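2020-03-28

Back on the sourdough log, because I let it slide for a week and now I can't read half my own notes. Starter (the Hunside one, fed on rye) doubled in just under 7 hours on the shelf by the window. The Lusten jar is slower and smells like green apples – I like it, but it's no use for a morning bake.

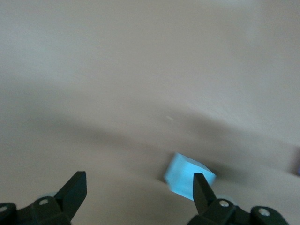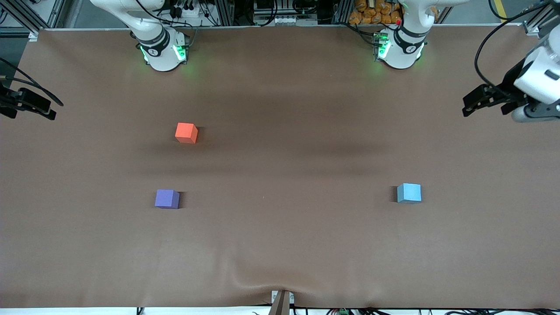 Light blue cube, in both.

## Dough weights

Mixed one big batch, 3,082 g total, and got 1,865 g of it into the two long tins. The rest went in the round basket with rice flour, way too much rice flour, and the crust came out looking like a chalkboard. Brush it off next time!

Flour was the Gourlay strong white. It drinks more water than the last bag did, so I went up a splash and the dough still felt tight at the second fold. Gave it 8 minutes of rest and it loosened up nicely.

## Oven

Bottom shelf runs hot on the left. I turned the tins halfway and still got one dark heel. Try the baking stone one notch up.

## To do

- Feed both jars tonight, smaller feed for Lusten
- Dry some starter on parchment as a backup
- Order more rye before May
- Find the lid for the big tub (check under the sink again)
- Oil the Prunimwood board, it's getting thirsty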